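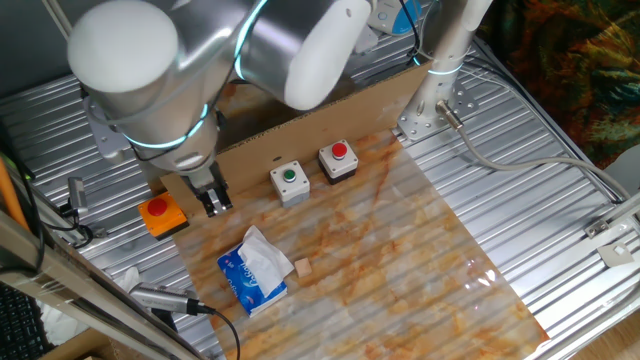 Pongsiri has told Sarnport he wants to leave in January. Kamlesh Srivastava rang me at lunch with it, and by four the local radio had it too. Two clubs are asking, one of them Jindenlow, and I would rather he went anywhere else. I got very little else done. The fee being talked about is low for a left back who has played nearly every game.

Went to the ground in the evening for the cup match against Ekska. Crowd of 653, which is poor even for October. Pongsiri started. He got some boos when the teams were read out and fewer after he cleared one off the line. We won 2-0, both from corners. He came off after 60 minutes and walked straight down the tunnel.

Kamlesh thinks the manager already has a replacement lined up, a loan until the end of the season. I don't know where he gets it. He was right about the goalkeeper last year and wrong about the two before that.

Home around 11. Knee sore from the steps in the away end, where they put us again because of the roof repairs. Need to renew the season ticket before the price goes up. Must ask Kamlesh if he still wants the seat next to mine.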